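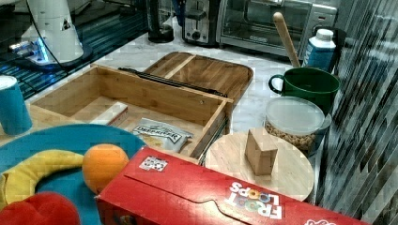
Talk notes, counter clutter evening, Brendoswood library, Sat 9 November

Start on time even if people are still getting coffee. Say hi, thank the Clilbridge group for the chairs, mention the handout is on the back table.

Okay so, opening bit. Ask who made breakfast standing up this morning. Wait for hands. I did, and I had a space as big as a paperback to do it in, and I give talks on this stuff! That usually gets a laugh, don't rush it.

Then my own numbers. I kept a log in January of every time I had to move one thing to get at another thing before 9 a.m. It came to 151 for the month. Most of it was cereal. A tall box gets laid down flat "for a second" and then it owns that spot till dinner.

Main point, go slow here: sort the counter by time of day. Morning things live together, toaster, bread board, butter knife, the cereal. The mixer is a weekend thing at my house, so it gets the far corner (yours might be daily, bakers will tell you so, let them talk).

Canisters. I like clear ones with a lid for anything we eat every day. I paid 11 dollars for a Frei one and it's been fine, the cheap ones are fine too. Snack bags go in a box with a lid. Open it, grab, close it. My kids closed it twice, ha.

Skip the Grinum shelf story if we're past 7:30.

Toaster part. Crumb tray! Ask when they last pulled it out, enjoy the silence. Unplug first, let it cool, tray out, wipe, back in. And leave some air above the slots, so no toaster parked under a low cabinet with the towels hanging over it.

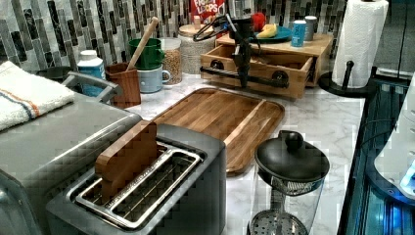
Should the cutting board stay out on the counter or go away after breakfast?

Leave it out if you cut something on it every day, and stand it on edge to dry after you wash it. Once it's dry it can lie flat again.

Last thing, homework: clear one stretch by the toaster tonight and see if it lasts till Friday. Then pass around the sign-up sheet, and get my extension cord back.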